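Shop Floor Talk > Automation and new kit > Has your job changed since the arms came in?

Page 1 of 1

tranny_van_man
Posted 07:12
We're a ready-meals and canteen supply site, 364 of us across three shifts. Management have told us the tray line at Tranholm is getting arms by December, same as they did at the Premitz site. The briefing was ten minutes long and most of it was about car parking. I'd like to hear from people who have been through it. What did you end up doing all day? Did the hours change? Did anyone go?

Posted 07:40
oldgreaser
We had them at Premitz two years ago. Eighteen people came off the packing end. None were sacked but nine took the money and the rest were moved. I went to line minder, which means I look after four arms, clear the jams and fill in the fault sheet. It's easier on the back and harder on the head. Pay stayed the same for the first year and then went up one grade after the union had a go.

Posted 08:05
Mererid Humphreys
I'm on the training side for Jikov, so I'll say that up front. We don't build the arms, we record people doing the tasks so the arms have something to learn from. Half my group came off a hot kitchen or a packing line. The work is holding a pair of grippers, one in each hand, and doing the same job over and over. Open the microwave, put the dish in, shut it, turn the dial. Then you reset everything and go again.

It's a proper job with breaks and a rota. My target is 86 good takes a shift and most people get there by their third week.

Posted 08:21
oldgreaser
Mererid, no offence, but that is people being paid to teach the thing that takes the work off them.

Posted 08:33
Mererid Humphreys
None taken. I had the same thought when I started. The kitchen I came from shut before I'd heard of any of this, so for me it was a job or no job. I can see it looks different if your line is still running.

Posted 09:02
nights_only
What are the grippers like to hold all day? I've got a bad wrist from sixteen years of lidding.

Posted 09:15
Mererid Humphreys
Not heavy, but your thumb does a lot and it tells on you by the afternoon. We swap tasks every hour. If you've got a bad wrist tell them before you start and ask for the table jobs with small items. Don't do what I did and keep quiet for a month.

Posted 09:48
Nahuel Farías
I'm a shift lead at Insaurralde. We took the arms on the dessert side only and left savoury alone. Some things I'd tell the first poster:

The early weeks are slower than before. We lost 1,000 trays in the first month to bad lids and everyone blamed everyone.

The people who knew the line by feel were the ones who got it running. Get that written down before they go, and get them paid for it.

Breaks got worse. When a person packs, the line stops for tea. When an arm packs, someone has to stay with it. We had to fight to get a relief minder put on the rota.

Posted 10:10
oldgreaser
Second that on the breaks. Ours is still one minder to four arms and if you want the loo you have to ring for cover.

Posted 10:26
tranny_van_man
This is more than we got from the briefing, thanks. Nahuel, did you keep agency staff on?

Posted 10:41
Nahuel Farías
Fewer. They went first, and quietly. It never showed in the figures the company gave out, as those only covered people on the books. Ask about that one at your next meeting.

Posted 11:30
nights_only
Mererid, is there any chance of seeing what a set-up looks like? I can't picture it. I'm thinking of a big cage with warning lights.

Posted 12:04
Mererid Humphreys
No cage on the microwave job. It's a table with the appliances and the food on it, and black cloth up behind. You wear normal clothes.

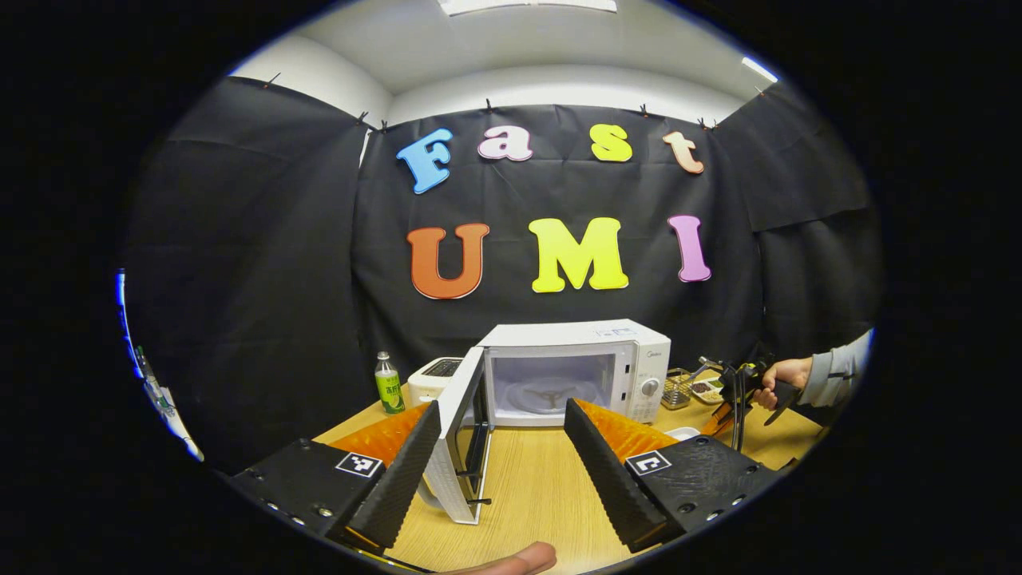 Posted 12:19
nights_only
Smaller than I thought. That's a kitchen worktop job, more or less. Do you stand for it?

Posted 12:27
Mererid Humphreys
Stand for the microwave and the toaster, sit for sorting. There's a mat if you ask.

Posted 12:50
oldgreaser
I'll give you it looks warmer than our chiller. I still wouldn't do it. There should be something in the contract for the people whose hands it learned from, and I bet there isn't.

Posted 13:08
Mererid Humphreys
There isn't. Hourly rate and that's it. I've raised it twice and I agree with you on that one.

Posted 13:35
Nahuel Farías
Worth getting the union to look at it before your site is asked to do any recording. Ours signed a sheet without reading it.

Posted 14:02
tranny_van_man
Right, my list for the meeting is agency numbers, relief cover, the grade for minders, and whether we'll be recorded. I'll post what they say. If anyone has the wording they used for the minder grade, please send it to me by message.

Posted 14:16
oldgreaser
Sent.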